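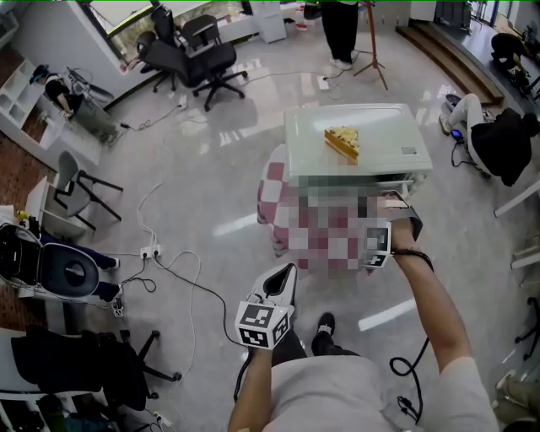 *Two hand-held grippers with marker cubes, at work near a microwave oven.*

# Gresari hand-held grippers, white and dark gray

Page updated June 27, 2024

The Gresari is a gripper you hold in your own hand and move as you would like the robot arm to move. We offer it in two versions, the white G-W and the dark gray G-D. Customers often write to us and ask which one they should buy, so on this page we put together what we learned from using both of them, one in each hand, on kitchen tasks.

## What is the same

Both versions carry a marker cube with black-and-white patterns, and the tracking software reads them in the same way. The fingers are interchangeable. The cable connector is also the same, so a Clarnside controller accepts either of them on any port.

## What is different

| | G-W (white) | G-D (dark gray) |
|---|---|---|
| Cable | straight | coiled |
| Trigger | light | firm |
| Finger pads | smooth | ribbed |
| Spare pads in the box | 2 pairs | 2 pairs |

**Cable.** The straight cable hangs down from the hand and you forget it quite soon, but it needs a free floor when you walk. The coiled one follows the arm better when you reach forward, for example to a microwave door. It pulls a little at the end of the reach. People with a short forearm notice this more.

**Trigger.** With the light trigger it is easier to hold a soft thing, such as a slice of cake, without pressing it flat. The firm trigger is better for handles and doors. After a long session the firm one makes the fingers tired, and we recommend to change hands or to take a break.

**Color.** The white body shows dirt faster. In a room with a shiny floor and a big window we did not find any difference in tracking between the two colors.

## Which one to choose

For one-hand work with small or soft objects, take the G-W. For doors, drawers and heavier lids, take the G-D. For two-hand work many customers order one of each, and this is also how we use them ourselves. If you already own a Mahuika arm with the ribbed fingers, the G-D will feel closer to it.

## Before you start

- Fix power cables to the floor or move them out of your way.
- Wipe the cube faces with a dry cloth. Do not use alcohol, it makes the print gray.
- Calibrate each gripper separately, also when they are used as a pair.
- Check that the sleeve does not cover the cube.

## Ordering

Weight without cable is 200 g for both versions. Delivery takes 8 or 9 working days from our store in Zolelmont. A version with the light trigger and the coiled cable is planned for December, and the price is not fixed yet.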